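Berth Booking and Visitor Moorings at Clatlow Harbor
Speaker notes - spring meeting for charter operators, Tuesday, March 31, 2026

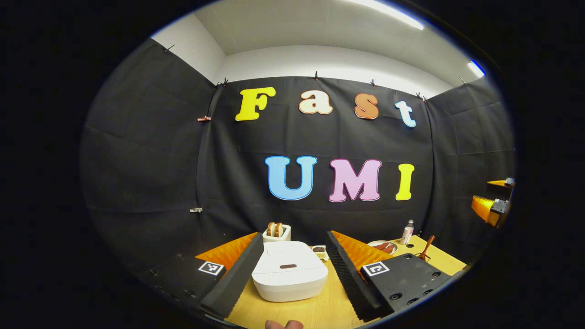
Opening

Welcome the operators on behalf of the Clatlow Harbor Office. State that the talk covers visitor moorings only. Questions on winter storage go to the yard desk after the session.

Last season in figures

The harbor recorded 3,163 visitor nights between the opening of the season and the end of November. Most were single-night stays by charter boats on passage to Costov. Pause here, as several operators will wish to compare this with their own logs.

The east pontoon was full on most Fridays in high season. The west pontoon had space on the same nights. Operators are asked to brief their skippers on the west side, where the approach is longer but well marked.

Changes to booking

All berths on the east pontoon must now be booked before 11 in the morning on the day of arrival. Bookings are made through Loko, the system already in use at Costov. Radio requests will still be accepted for the west pontoon and for the swinging moorings.

A booked berth is held until 8 in the evening. After that time the office may give it to another boat. Skippers who are delayed should call the office - a message left with another vessel is not enough.

Boats over 12 meters

These boats are to use the outer face of the west pontoon only. Two lines ashore and a spring are required in all weather. The office regrets that exceptions cannot be made for stern-to mooring, even for short stays.

Fuel and water

The Hendriks fuel dock will open one hour earlier on Saturdays. Boats may not remain alongside once fueling is complete. Water is included in the berth fee. Hoses are to be returned to their hooks.

Points likely to be raised

Refunds: given in full when a berth is canceled the day before. No refund on the day, except when a gale warning is in force.
Shore power: 2 more outlets on the east pontoon, same rate as last year.
Rafting: allowed on the west pontoon with the consent of the inside boat.

Close

Printed berth plans are at the door. One copy per boat, please.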